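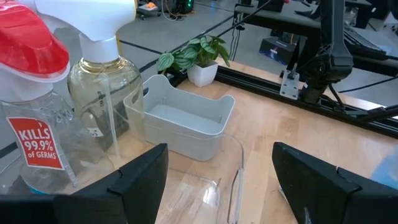 spray bottles on the table, red and white one is the store stuff

Thread: vinegar mix on finished wood, yes or no??

etelka_cs
ok so I've been cleaning the kitchen table with half vinegar half water for years, plus a squirt of dish soap. My sister in law says I'm killing the finish. Light wood, sealed when we got it, no idea with what. Switched to store spray in September and now there's a dull patch by the window end. Which one did it?? Don't want to sand the whole thing.

hegyi_z
vinegar. Half and half is way too strong for every day. I'd go one part to ten if you have to use it at all

dritton28
Disagree. I've used vinegar on mine for 17 years, no dull spots. Most of the disinfectant sprays say right on the back not for unfinished or worn wood, and to rinse after. Did you rinse?

etelka_cs
um. no. spray, wipe, done

dritton28
well there you go

hegyi_z
not "there you go", she used the vinegar for YEARS and the spray for what, a few weeks? Finish was already thin. The spray just got there last.

Emese B.
Could be neither. By the window = sun. My mother's table went cloudy on one side only and she cleaned it with plain water. Put your hand flat on it, is it rough or just dull?

etelka_cs
dull, a tiny bit sticky when it's humid

Emese B.
Sticky is usualy soap buildup or the finish going soft. Try a corner first: damp cloth, warm water, nothing else, then dry it right away. Do that two or three times before you buy anything.

vbarta
+1 on plain water. People use way too much product. Crumbs and a juice ring don't need disinfecting. I keep the strong stuff for raw chicken days and that's on the cutting board, not the table

dritton28
kids with stomach bug, you'll want the strong stuff on the table too

vbarta
sure, then leave it on as long as the label says and rinse. Wiping it off after two seconds does nothing much

Jolan_V
Please label your bottles whatever you use. Mine are all clear and I once did the mirrors with floor cleaner. Also NEVER put vinegar in a bottle that had bleach in it, even rinsed. Buy a new bottle, they're cheap

hegyi_z
yes to this. Date on it too

etelka_cs
mine has a sticker but it's half rubbed off lol. will redo

etelka_cs
update, did the water thing on the corner 3 times. Sticky is gone there, still dull. So soap was part of it??

Emese B.
Sounds like it. The dull part might just be wear. Paste wax, thin coat, wait, buff. Don't wax over the sticky areas, get those clean first

dritton28
wax on a sealed table is a pain, now you can't recoat without stripping it. I'd leave it dull

Emese B.
8 years of wax on mine, no regrets

hegyi_z
leave it dull and get a tablecloth

etelka_cs
doing the rest with water tonight, will decide on wax after. no vinegar for now, you can stop yelling zs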